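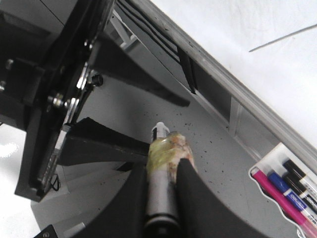 Take the late session, a reader wrote after my last post, because the early one is half daylight in summer and you'll see Venus and a lot of parked cars. So I took the late session at Skoryk Observatory on Sunday, and I owe that reader a drink!

Skoryk sits on the hill above Zustport, 30 minutes by bus and then a steep walk (bring a red flashlight, the path has roots). The main telescope is called Halus, a 62 cm reflector in a dome that groans like an old ferry when it turns. They opened the slit at ten and we all went quiet. 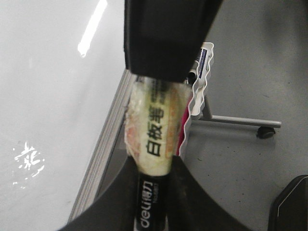

First up was the globular cluster in Hercules. I've seen it plenty of times in my own little scope as a gray smudge, and in Halus it just broke apart into stars, right down toward the middle. I went back in line twice. Then Saturn, small and sharp and so perfect that the kid ahead of me asked if it was a sticker.

Between turns at the eyepiece there was a talk downstairs on the Trasum survey, their hunt for transiting planets around red dwarfs. They watch 833 stars, most of them too faint to find without a chart, and wait for one to dim by a tiny bit.

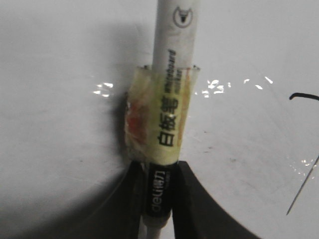

The light curves were my favorite part of the whole night. One had a dip so shallow I'd have called it noise, and the speaker laid six more nights of data over it until the shape came up out of the scatter. I had no idea how much of this work is throwing out clouds, satellites and bad tracking.

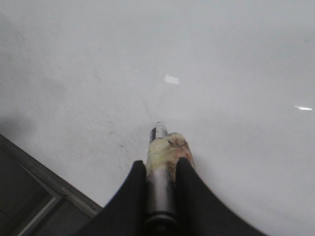

Two black gripper fingers over a smooth, pale surface.

The last bus leaves at 12:30 and I missed it, gladly, for one more look at the Ring Nebula. Next open night is in October, and there are 400 places. I'm bringing my sister and a thicker coat.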